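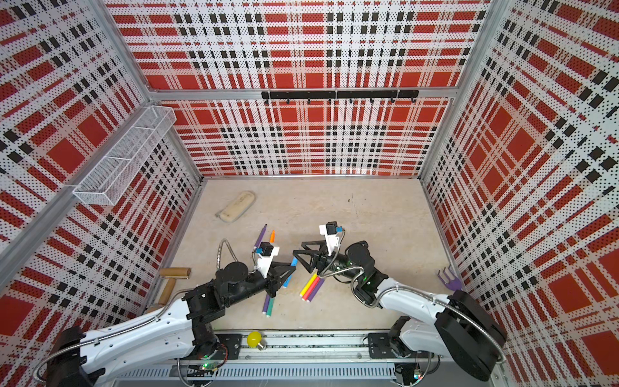

Print | E-mail

Plaid is the best pattern we have, and I'll argue it with anyone in Nallcombe! My grandmother's picnic rug was plaid, so was my first school skirt, and I still get a little lift whenever I meet it somewhere unexpected. Put big red squares and bands of white on a plain wall panel, behind a row of black hooks, and the whole corner cheers up. Beige can't do that.

Tamer Abou Jaoude, who taught me to weave, says a good check has to work from across the street and again up close. He's right, and it's why I've kept a scarf from the Stirley market for over 8 years. The colours still make me happy every winter.

Print this page | E-mail to a friend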